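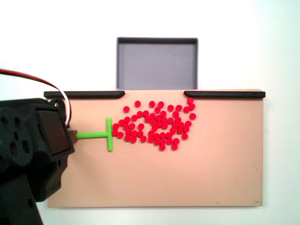

I've been promising for ages to write something about the counters, so let me get it over with before Larysa nags me again. We have a lot of them. Small, round, red, and every one of them out to roll under the radiator the moment you turn your back!

They came to us in a job lot from Arsen Tkachenko when he gave up his games stall (he kept the dice, the rotter), and the tub said 300 on the lid. I've no idea if it's still right. I do know that tipping the whole lot out in one go is a mistake, as I did exactly that in my first week and was still finding them in my coat in May. A good heap on the board is plenty for an afternoon of patterns, shove games or whatever the children decide the rules are this time.

What I like best is the pushing about. You start with a great messy spread, give it a nudge from one side, and the near ones bunch up while the far ones wander off on their own. Fingers are fine for this, but a straight edge is so much better — you can shift a whole crowd at once and it makes a lovely little clatter. Thư Khổng swears by an old ruler. I'm very fond of anything T-shaped, with a long enough handle that my sleeve doesn't drag through the lot. 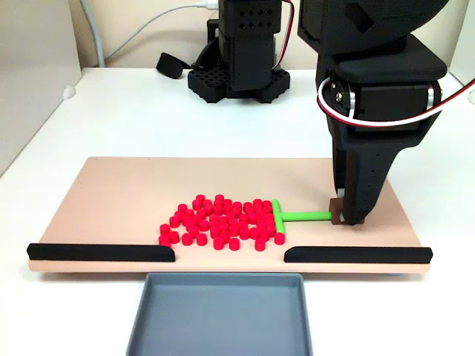

*Red pieces on the board, with the green pusher up against them.*

A few bits of housekeeping while I'm here. Please put the counters back in the tub with the Nosel sticker and leave the biscuit tin for biscuits. If a tray is out, sweep towards it slowly, or you'll have half of them over the side. And if you've got any at home (no questions asked, Sombat), drop them in the dish by the door.

Larysa Holovko is after ideas for new games too, ideally ones that take under 3 minutes to explain. Mine took a quarter of an hour and I'd lost the room by the second rule, so the bar is low. Scribble yours down and leave it with either of us — drawings very welcome.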